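Laundry day at Lokosero

I've walked past the Lokosero building for years without knowing what went on in it, so when they opened the doors for an afternoon I signed up straight away. My name was 1040th on the waiting list for a while (popular lot!) but I got in. Alina Crăciun showed our group round, and she let us stand far closer than I'd expected. I only came home with a couple of pictures worth sharing, both from the washing corner, which was my favourite bit by miles.
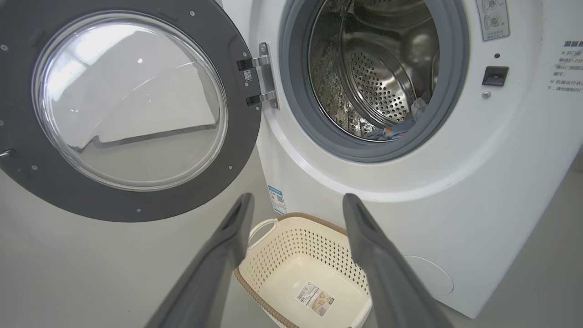 Laundry is the job I'd hand over tomorrow, and I told Alina so. She laughed and said everybody's first request is either that or the dishes. I had a good nose at the machine while she talked — clothes bundled at the bottom of the drum, the basket waiting on the floor in front, and a sticker with a tick and a cross on it that I couldn't read a word of. She says soft things are the hard part, as a shirt never lies the same way twice. I have the same trouble with fitted sheets.

Somebody asked how much practice it all takes, and the answer was 1764 goes at laundry alone since August. I'd have given up at almost any point before that!
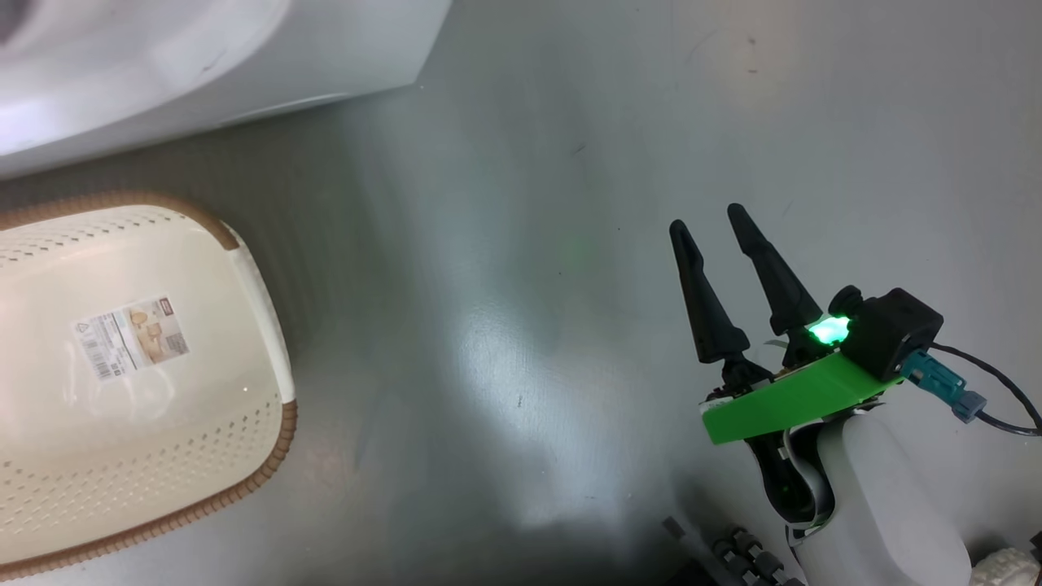 The man next to me wanted to know about the price and didn't get one, but Alina was very patient with him, and with me when I asked the same thing in different words. Tea and biscuits afterwards, then home on the bus with a Lokosero pencil. I'd go again.

Comments

Reynaldo Marquez: Went to the morning session and missed the laundry completely, very jealous.

Tess: Does it do ironing? Asking for my husband.

Bryn: Lovely write-up. Did you get a biscuit with the chocolate on?

Contact me | © 2022 | Back to top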